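The Long Way Around the Lake
2021-05-23

My grandmother believed a person ought to know how to be a passenger. She meant it as a skill, like bread or bookkeeping, and she practiced it twice a week on the mail boat out of Bunaddale, sitting on the left side going out and the left side coming back so that she saw both shores and never had to get into a discussion about it. I thought of her a good deal this spring, when I finally rode the boat again, from the town landing clear up to Elgate and home by supper.

There are 131 mailboxes on the route, and 2 of them belong to people who, as far as the crew can tell, have not written or received a letter in years. The boat stops anyway. It noses up to the dock, somebody leans out and lifts the little door, looks in, shuts it, and off you go again with the engine grumbling underneath you. I asked whether that wasn't a waste of fuel and got the kind of look my grandmother used to give people who asked whether the bread was store-bought.

The service has been running in one shape or another since before the shore road was paved, and the road was supposed to finish it off. So was the telephone, I'm told, and so was the bridge at Veres, which opened with a brass band one July and took most of the freight with it by fall. What was left over was the mail, the newspapers, a few prescriptions, the odd crate of chicks (you hear them before you see them, poor things), and whoever felt like coming along for the ride.
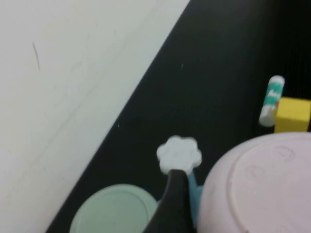 Bunaddale Reader wrote to us after our spring notice that the boat used to carry library books too, in a green tin trunk, and that you could keep them until the ice went out. Ours always came back smelling of diesel and apples, the letter went on, and I have never liked a clean book since.

I love that letter, and I read it aloud on the dock while we were waiting to leave, which got me a seat up front by the window. The view from there is better but the bench is harder, and by the second hour I would have traded the one for the other. I had brought a sandwich and a novel. The novel stayed in my bag all day. You keep meaning to open it, and then there's a heron, or a man painting his boathouse a yellow you can't quite believe, or a dog that runs the full length of a dock barking and then sits down to have its ears rubbed while the bundle of mail goes into the box behind it.

Past the narrows the houses thin out and the lake gets wide and a bit rough, and this is where the talk gets good. People who have nodded at each other for an hour will suddenly tell you about their knees. I learned how to keep raccoons out of a root cellar, and heard two entirely different accounts of how the Grekix ferry came to be sold, both from people who said they were there when the papers were signed. I'm inclined to believe the one with the goat in it.

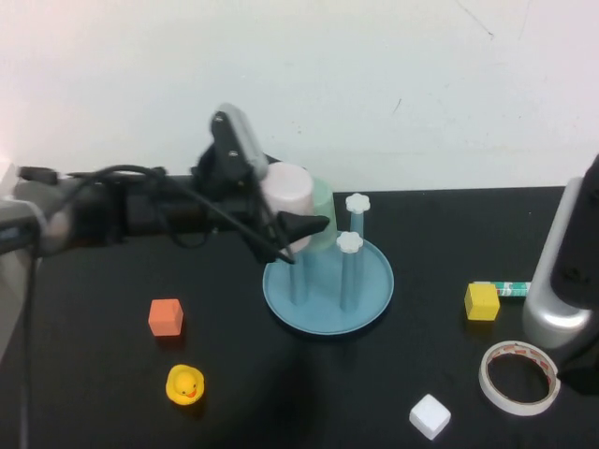 Elgate itself is not much to speak of, and I say so with affection. It has a landing, a store, a church with a good bell, and 421 year-round residents according to the sign, though the woman at the store told me the sign was painted before her youngest moved away. The boat lies over there for an hour and a half. Most riders walk up the hill to the cemetery and back, or buy a slice of rhubarb pie and eat it on the store steps, and I'd recommend doing both in that order, as the hill is steep.

A round trip ticket is still cheap enough that you won't think twice. Last year the boat sold 874 of them, most in the warm months, and the crew seemed both pleased and a little worried by that, the way you are when company keeps coming. Bring a sweater even if it's hot in town. Bring something for the dog at the long dock, too, past the yellow boathouse. She likes cheese.

We came home with the sun low and the empty sacks folded under the bench, and I sat on the left.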